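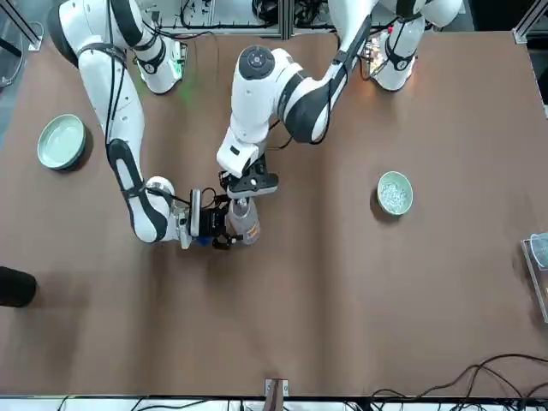

Reviews / Web3 & Browser Games

Petchrat review: a farming game with a wallet bolted on

I put off playing Petchrat for most of the spring. My history with blockchain games is not great. I bought into one a while back where the tokens were supposed to pay for my phone bill, and what I have left from it is a folder of cartoon goats I can't sell. So when a couple of people in my group chat kept going on about a browser game where you run a little river port and trade with your neighbors, I said sure, sounds nice, and did nothing.

Then I had a week off in November with a bad cold and I gave in.

Setup first, as that's where most of these games lose me. Petchrat lets you start with an email address. No wallet, no seed phrase, no buying some coin to buy some other coin. You get a dock, a shed and a boat that handles like a bathtub, and you can play like that for as long as you want. The wallet only comes up when you want to sell something to another player for real money. It runs through Lellik, a browser extension I had never used before, and it took me two tries to get it connected. The first time it just sat there spinning. I closed everything, went and made toast, came back and it worked fine.

The game itself is slow, and I mean that mostly as a compliment. You pick up cargo, you pick a route, you watch the weather on the river and you decide whether to risk the shortcut. Each run takes a few minutes. Between runs you fix up the port, and this is where I lost entire evenings (I have a very nice lantern row along my east dock now and I will not be taking questions about what it cost). There are 52 boats in the game at the moment, and each one has its own cargo space and its own way of turning. The narrow ones are a joy. The barges are miserable until you upgrade the rudder, so do that before anything else.

Trading is the best part by a mile. Prices are set by the players in your region, which the game calls a basin, and a basin holds up to 97 ports. Mine had a run on rope in my first few days and everybody who'd been hoarding it made a killing. I had none, of course. I'd sold mine for paint. But you start to recognize port names, you get a feel for who undercuts and who waits, and at some point I was checking the market at 6 in the morning in my bathrobe like some kind of commodities guy.

Now the money. Boats are the NFT part. You can earn them or buy them, and once you have one in your Lellik wallet it's yours to sell. I sold 2 of mine in the time I've been playing and made enough for a decent lunch after fees. The fees are annoying! They're shown on the very last screen, after you've already gotten excited about the price, and I'd like to see them moved up front. I also wish it were clearer which boats are tradeable and which are tied to your account. There's a tiny anchor icon for it and I missed it completely until I tried to list one that couldn't be listed.

If you've played Drerora, you'll see the family resemblance in the crafting menus. Drerora was more generous early on and then basically stopped being fun unless you paid in. I haven't hit that wall in Petchrat yet. There is a paid season pass, with extra paint colors and a bigger warehouse, and the warehouse does help. I went without it for the first season and did okay, though I was constantly throwing away lumber.

Things that bugged me: the map won't remember your zoom level. The music is one tune, it's a good tune, but it is one tune. On my older laptop the storms made the fan go crazy, and I had to turn the rain down to low. And the chat is a mess of people advertising their listings, so I keep it hidden — the basin boards are much friendlier if you want to ask something.

I tried it on my tablet too, using the Jesine browser, and it was playable but fiddly. Dragging cargo with a finger is hit or miss. Stick with a mouse if you have one.

Would I tell you to play it to earn money? No, please don't. Play it if you like trading games and you're okay with a wallet button sitting in the corner of your screen. I've still got the rope problem to sort out before the next season starts, and somebody upstream is buying up all the tar.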